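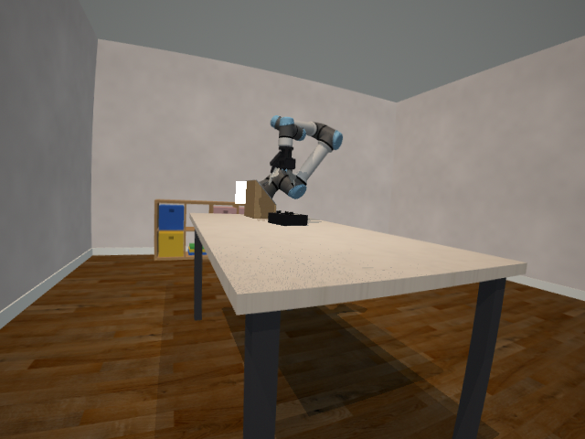

Rowena Askey

How far does bittercress throw its seeds?
End of year project report, Menport
Jun 22, 2025

If you've ever weeded a gravel path in spring you'll have met hairy bittercress, even if you didn't know its name. It's the little rosette with tiny white flowers and thin upright pods, and when you brush past a ripe one it goes off in your face. I got a seed in the eye at my gran's allotment on Stidham Lane last year and that's more or less where this project came from (she was not very sympathetic).

I wanted to know how far the seeds go and whether they spread out evenly. My guess was a sort of ring, a bit like a doughnut, with a bare patch close to the plant. I was wrong about that, so you can skip to the results if you're in a hurry.

I dug up plants with plenty of ripe pods and potted them on the spot, very gently, and still lost loads of seed doing it. In the end I had 6 plants that were fit to use. Each one sat in the middle of an old white bed sheet on the garage floor with the door shut to keep the wind out. I touched the pods with a knitting needle until they had all popped, then went round on my knees with a tape measure and a head torch. My knees would like a mention in the acknowledgements. 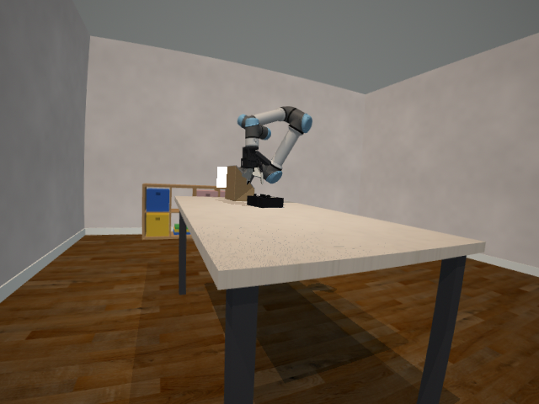 Bittercress seed is small, brownish and very easy to lose, so the sheet mattered more than anything else I bought or borrowed. My first go was on a patterned one and I had to bin the whole set of readings. You need something plain underneath, and then the shape of the scatter jumps out at you. It looked a lot like the dark speckles on the cream tabletop in the picture, which are packed in beside the front left corner and thin out towards the middle. If you imagine the plant standing at that corner you've got my results in one go! I drew mine up on squared paper, one sheet per plant, and used pencil because I kept finding strays under the pot.

Altogether I found 362 seeds. Of those, 297 had landed within 50 cm of the stem, and the numbers dropped away quickly after that. The furthest was 125 cm, and I measured that one three times because I didn't believe it. So no doughnut. There was a tiny gap right up against the pot, but I think that's just the rim getting in the way.
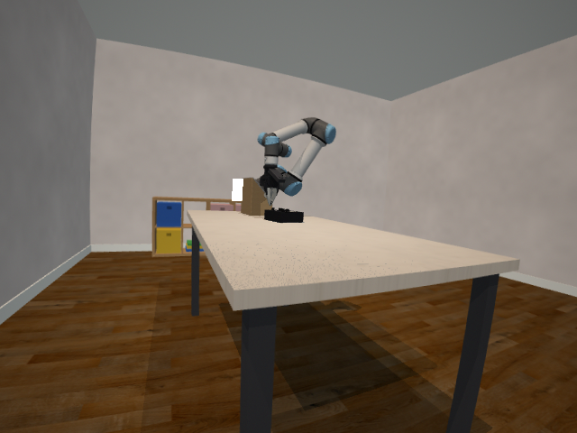 Fig. 3. Pale speckled tabletop with a robot arm towards the far end.

The taller plants did seem to throw further, which makes sense if you think about a ball thrown from a wall compared with one thrown from the kerb. I wouldn't want to swear to it with so few plants though. The one from behind the Tremblay bakery was the tallest of the lot and had hardly any pods left by the time I got it home on the bus, so it barely counts.

There are some obvious problems. A knitting needle isn't a raindrop or a cat, and I don't know if I was setting the pods off harder than they'd go by themselves.
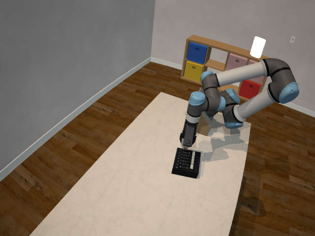 I also had no wind at all, and outside there's nearly always a bit of a breeze, so the real distances could easily be longer on one side. And some seeds must have stuck to me. I found two in my sock the next morning and had no idea where to put them on the chart, so I left them out.

If I did it again I'd start in April, when there's more to choose from, and I'd water half the pots to see if a damp seed sticks where it lands. I'd also like to try the plants along the Goltuvness towpath, as they grow in deep shade there and get really leggy – and I'd wear knee pads.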